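**Hebden Hall repairs - progress to the end of June**

The roof is finished and the scaffold came down on Tuesday. Of the 528 slates ordered from Forkum, almost 50 were left over and are stored for future repairs. Bratalis still owes us two rainwater hoppers. Work on the walls has not started, pending a choice of finish. 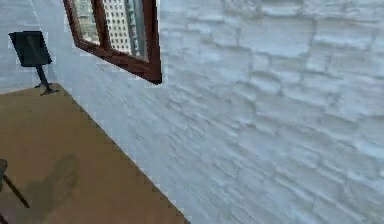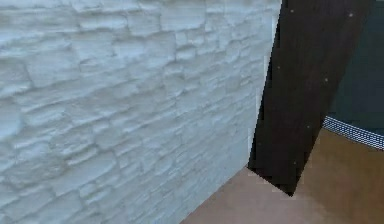
*Wall finishes: white-painted brick (first), pale stone (second).*

Spending is within the grant. We ask to move the final claim back by 3 weeks - the Sallamby joiners are running behind on the doors.

Evie Bellamy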